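Accueil | La maison | Les ateliers | Nous rejoindre | Accès

Appel à participants : résidence d'écriture « Mode d'emploi », maison Doucet

Mis en ligne le 2018-02-10

La maison Doucet cherche 8 personnes capables d'expliquer par écrit comment on fait quelque chose. Le sujet importe peu. L'an dernier nous avons reçu un texte sur l'affûtage des ciseaux, un autre sur la manière de quitter un repas de famille avant le fromage, et un long traité sur le pliage des draps-housses dont l'auteur, après 311 pages de brouillon, nous a écrit qu'il renonçait aux coins. Nous l'avons pris quand même.

Il s'agit d'une résidence de deux semaines, en mai, consacrée à ce que les libraires rangent au fond du magasin : la notice, la recette, le manuel, la marche à suivre. Nous considérons que c'est de la littérature. Nos voisins considèrent que nous avons du temps à perdre. Les deux positions cohabitent depuis six ans sans incident majeur, si l'on excepte l'affaire du barbecue.

Qui peut candidater

Toute personne majeure lisant et écrivant le français, publiée ou non. Nous ne demandons pas de diplôme. Les romanciers sont admis, à condition de ne pas transformer chaque mode d'emploi en récit de leur enfance. Les poètes également, mais ils devront indiquer les quantités. Les ingénieurs sont les bienvenus et nous les prions de se rappeler que le lecteur n'a pas fait leur école.

Nous serions heureux de recevoir davantage de dossiers de gens dont l'écriture n'est pas le métier : plombiers, infirmières, couturiers, conducteurs d'engins, professeurs de natation. Ils savent faire des choses et passent leurs journées à les expliquer à des débutants qui n'écoutent pas. C'est la meilleure formation que nous connaissions.

Ce que nous offrons

Une chambre individuelle, modeste, avec une table qui ne boite plus. Trois repas par jour, préparés à tour de rôle par les résidents d'après les recettes écrites par les autres (prévoir de l'humilité, et des biscuits). L'accès à la bibliothèque, qui comprend un fonds sans égal dans le canton de notices de cocottes-minute. Une bourse forfaitaire versée en fin de séjour, dont le montant vous sera communiqué avec la réponse et qui ne changera pas votre vie. Le train est remboursé en seconde classe sur présentation du billet, du vrai, pas d'une capture d'écran floue.

Les soirées sont libres. Le village possède un café, le Lisinus, qui ferme quand le patron est fatigué.

Ce que nous attendons

Chaque résident arrive avec un projet en cours et repart, en principe, avec un texte fini de la longueur qu'il voudra. Le matin, on écrit. L'après-midi, on teste : votre texte est confié à quelqu'un qui n'y connaît rien, et vous avez l'interdiction de parler pendant qu'il essaie de le suivre. Certains auteurs vivent cela assez mal. Une participante a dû sortir marcher pendant qu'on montait sa mayonnaise.

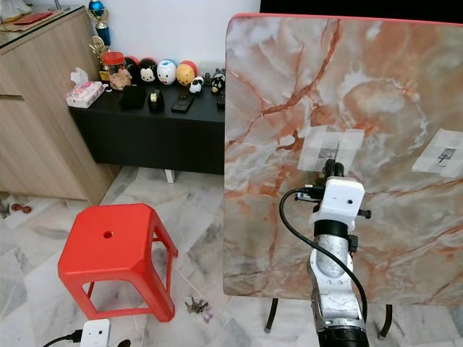 Les ateliers de l'après-midi sont conduits par Thongchai Nuchit, ancien rédacteur technique, qui a corrigé des notices pendant la moitié de sa vie et en a gardé une haine tranquille de l'adverbe « simplement ». Son premier exercice est toujours le même : décrire un objet à quelqu'un qui lui tourne le dos et doit le dessiner. Il faut choisir un motif et s'y tenir. Essayez donc avec un grand panneau carré à décor de marbre, crème, blanc et gris, veiné d'orange rouille : au bout de trois phrases, l'un dessine une carte routière, l'autre une tranche de pâté. Quant au mince bord rouge qui court le long du haut, tout le monde l'oublie, puis jure l'avoir mentionné. Thongchai ramasse les dessins sans commentaire et les affiche dans le couloir des toilettes, où l'on a le loisir de méditer.

Le second exercice consiste à retirer de son propre texte tout ce qui sert à montrer qu'on est intelligent. Comptez la journée.

Les textes terminés paraissent dans notre revue, Nerkside, tirée à peu d'exemplaires et lue jusqu'au bout par ceux qui la reçoivent, ce dont peu de revues littéraires peuvent se vanter. L'auteur garde ses droits. L'éditeur Jenonon nous fait l'amitié de lire l'ensemble et a retenu 2 manuscrits l'an passé. Il a aussi refusé les autres avec une franchise que nous laissons à chacun le soin d'apprécier.

Le dossier

Merci d'envoyer un seul fichier comprenant :

- une lettre de présentation d'une page. Une page, c'est le recto ;
- le projet, en quelques paragraphes, avec un titre, même mauvais ;
- un mode d'emploi complet, de 6 pages au maximum, sur un sujet que vous maîtrisez. Il sera réellement suivi par un membre du jury, chez lui, avec ses outils à lui. Nous déclinons les projets de soudure, d'apiculture et de divorce ;
- vos contraintes alimentaires, rédigées de façon à être comprises par un poète.

Pas de lettre de recommandation. Nous en avons reçu naguère de superbes, et nous avons fini par vouloir inviter les gens qui les avaient écrites.

Calendrier et sélection

Les dossiers sont acceptés jusqu'à la fin de l'hiver, notion que nous laissons volontairement à l'appréciation du facteur, mais ne tardez pas. Le jury lit tout, se dispute, mange, relit. Chaque candidat reçoit une réponse, favorable ou non, accompagnée dans le second cas de deux ou trois remarques sur le mode d'emploi envoyé. Si le gâteau a levé, nous vous le dirons aussi.

Questions qu'on nous pose souvent

Peut-on venir avec un chien ? Oui, si le chien dort la nuit. Avec un conjoint ? Même réponse, mais les chambres sont petites et les lits aussi. Y a-t-il du réseau ? Au bout du pré, près du noyer, par temps clair. Peut-on travailler sur une notice commandée par une entreprise ? Oui, pourvu que l'entreprise soit au courant et que le produit existe. Peut-on candidater à deux ? Oui, avec un seul dossier, et il faudra nous dire lequel des deux sait faire la chose.

Une précision pour les habitués : l'escalier du grenier a été refait et la pancarte qui expliquait comment le monter a été retirée. Son auteur en a été informé avec ménagement. Les chambres du haut sont donc de nouveau ouvertes, et l'on y entend très bien la pluie.

Les candidatures sont à adresser à la maison Doucet par le formulaire de la page Nous rejoindre, ou par courrier. Si vous choisissez le courrier, écrivez lisiblement votre adresse au dos de l'enveloppe. Trois candidats l'ont oubliée l'an dernier, dont un qui proposait un guide de la correspondance.

Contact | © Maison Doucet, 2018 | Retour en haut de page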